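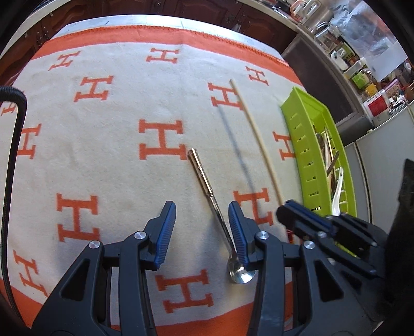 The Good Cloth Is Just the Cloth Now

I grew up in a house where the dining table had more clothes than I did. There was the everyday vinyl, wiped down after each meal with a rag that had seen things. There was the plaid one for company you liked. And there was the good cloth, white, folded in tissue in a drawer, which came out at Christmas and was watched all evening like a toddler near a pool.

My own table has one cloth. It is cream and fuzzy, it has an orange border, and it is covered in big orange letter H's. My last name does not start with H. Neither does my first.

People ask. They come in, put their keys down on a consonant, and say, "What's the H for?" I have tried several answers. Home. Hunger. Hexagon. My neighbor Eirlys Lewis, who has eaten more soup off that cloth than I have, decided long ago that it stands for "Help yourself," and she does.

I think the cloth has ruined me for nice tables, and I would like to make the case that it should ruin you too.

Start with the fuzz. Every authority on table settings will tell you a tablecloth should be smooth. Smooth cloths look crisp. They also show every crease from the drawer, and they slide, so that by dessert the whole meal has moved four inches toward whoever has the heaviest elbows. A fuzzy cloth stays where you put it. You can set a spoon down on it without the little clang that makes everyone at the table look up as if you were about to give a toast. I have never given a toast. I would like to be able to put down a spoon.

The case against the fuzz is crumbs, and I won't pretend there isn't one. A crumb that lands on vinyl is a crumb you can sweep up. A crumb that lands on my cloth has bought property. I take the thing out to the back steps and shake it, and birds I have never been introduced to come by afterward. In March I shook out an entire olive. We had not had olives since the holidays, as far as I know.

Then there is the question of what goes under a tablecloth, which is a table, and the strange fact that we buy the one to hide the other. The big home stores are very keen on this. Last spring I went to Powell, out past the car wash, to see if I could be a grown-up and replace the H's with something plain. They had a linen cloth the color of wet sand for $300. I asked the young man whether it could be washed. He said it could be "cared for." He then showed me a protective pad that goes under it for another $100, and a clear cover that goes on top, and I realized I was being sold a sandwich in which I was not allowed to eat the middle.

I did briefly own something from Gandeo, a stiff gray cloth that came with a page of instructions. It was stain-resistant. So was I, by the end of that dinner, having spent two hours holding my fork over my plate like a crane operator. We talked less. Eirlys kept her hands in her lap. The Gandeo now covers the lawn mower, and the lawn mower has never looked more formal.

What I object to in the good cloth is the math of it. My mother's came out once a year. Say it lasted 50 years, which it did, because she did everything but salute it. That's 50 dinners. It came to me in perfect condition, with its tissue, and I put it in a drawer, where it is also in perfect condition. It has outlived most of the people it was being saved for. I have no memory of a single thing we ate on it. I remember the vinyl very well. It had lemons on it, and a burn where my brother put down a hot pan and then covered the spot with the napkin holder for the better part of a year.

I know what the defenders say, because I have cousins in Plurkthorpe who iron theirs. They say a special cloth makes an occasion. I've been to those occasions. The cloth arrives first and the occasion has to work around it. Red wine is offered in the tone you'd use to offer a child a drill. Beets are off the menu entirely. Somebody spills anyway, a quiet uncle usually, and then there's salt, and club soda, and a lecture on blotting versus rubbing, and the uncle isn't heard from again until the coffee.

When somebody spills on the H's, we move the bowl over the spot and go on talking. The next day it goes in the wash with the towels. It comes out somewhat fuzzier, which I would not have thought possible.

I'll grant the cousins one thing. Setting a table does something to a meal, even a meal of toast. Eating over the sink is efficient and makes me feel like a raccoon. So I'm for the cloth. I'm for getting it out on a Tuesday, squaring up the border so it looks as though you meant it, and putting a spoon down at the place where a person is going to sit. I'd just like the cloth to be one you could spill on in front of your boss.

As for the good one, I've decided to use it. I told Eirlys, and she asked what I was serving, and I said beets.

She's bringing her own napkin.

2025-06-08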